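Is food-grade mineral oil really needed on bare kitchen wood?

Snædís Bjarnason
Saturday, July 28, 2018

I bought a small bottle of Divent board oil for 12 dollars because the label says untreated wood "starves" without it. Sounds like sales talk to me. My grandmother's spoons never saw a drop of oil and they outlived her. Does it do anything, or am I paying for a nice smell?

Kultell

Depends what the wood does all day. A chopping board gets soaked and scrubbed, and oil slows down how fast it takes on water. That much I believe. "Starves" is nonsense, wood is dead. Plain mineral oil from the drugstore is the same idea for less money. I've used it on one board for 10 years and left another one bare. The bare one is grayer and a bit fuzzy. Both still cut onions.
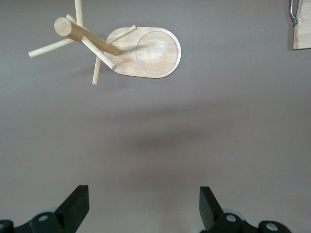 I'd be even more doubtful about the blends with wax and lemon in them. People put them on everything, down to things that never touch food. Take a mug tree in pale wood with the grain showing, like the one lying on its side in the photo. It holds mugs. If you like it darker, oil it, but don't tell me it needs it. Wipe it with a damp cloth and dry it. Try a drop on the underside of the base first, the color may not go back.

Vinon

always use olive oil, never had a problem

Begović

Please don't use olive oil, it can go rancid and sticky. Otherwise I agree with Kultell, though I'd still oil a board every November before the heating comes on. Can't prove it helps.

Contact us | Copyright 2018 | Back to top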